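## 4. Clearing the Table (trial mode)

The Punik arm can pick one small item out of a tray and set it down again. The Sowerby brochure calls this "kitchen help". Treat it as a slow demo until your own table says otherwise.

1. Put the tray on a plain, matte surface. Patterned cloths confuse it.
2. Place one item in the tray. Soft, lumpy things are a fair test – a firm block flatters the arm.
3. Open the fingers fully and check that both status lights are green.
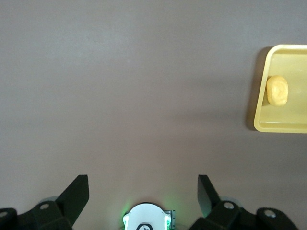 4. Press **Start** and stand back. Allow 80 seconds for one item. You could do it in two.

**Note:** An item resting against the tray wall, as shown, is harder to grip than one in the middle. Leave it there. Crumbs and buns don't centre themselves at home.

**Caution:** Keep hands clear until the arm has parked. Green lights mean the gripper has power, and they say nothing about whether it has seen you.

### 4.1 If the pick fails

- Run it again without moving the tray.
- After 15 failed tries, redo the set-up in Section 2.
- Don't raise the grip force above 2000 on the Skokov dial. It will flatten bread.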